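Mug

A mug is a drinking vessel with a handle, used mostly for hot drinks such as coffee, tea, cocoa and soup. It is usually taller and thicker than a teacup and is used without a saucer. Mugs are considered informal tableware and are seldom part of a formal place setting.

Shape and size

Most mugs are straight-sided cylinders with a flat base. A common size in North America holds 12 fluid ounces. The handle keeps the fingers away from the hot wall and is normally large enough for 2 or more fingers. Thick walls slow the loss of heat, although a cold, heavy mug also takes some heat from the drink when it is first filled.

Materials

Early mugs were carved from wood or bone or shaped from clay. Metal mugs were durable but could burn the lips. Stoneware and porcelain are now the usual choices for the home, while enameled steel is common in camping gear.
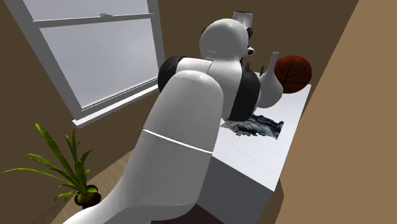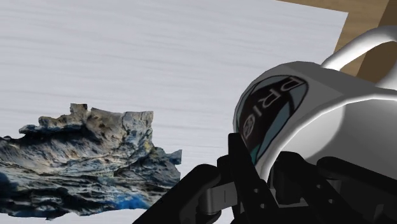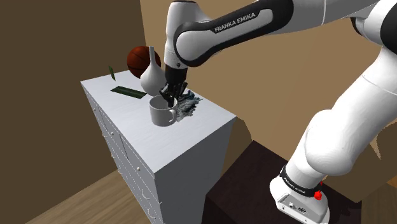
Whether a thick wall is worth the extra weight is a matter of dispute. Anouk Bosman has argued that it is not, and that a thin porcelain mug warmed with hot water before use serves coffee just as well. Pallavi Nishad disagreed, writing that few people warm a mug on a weekday morning.

Manufacture

Ceramic mugs are made by slip casting, by pressing, or by hand on a wheel. Handles are often formed separately and joined to the body with liquid clay while both parts are still damp. The Grivstead pottery, which listed 488 mug patterns in its trade catalog, cast its handles in pairs and trimmed them by hand. After drying, the pieces are fired, glazed and fired again.

Care

Glazed mugs can usually be washed in a dishwasher. Tea and coffee stains can be removed with a paste of baking soda and water. Metallic trim should be kept out of the microwave.

See also: Beaker, Stein, Tankard, Teacup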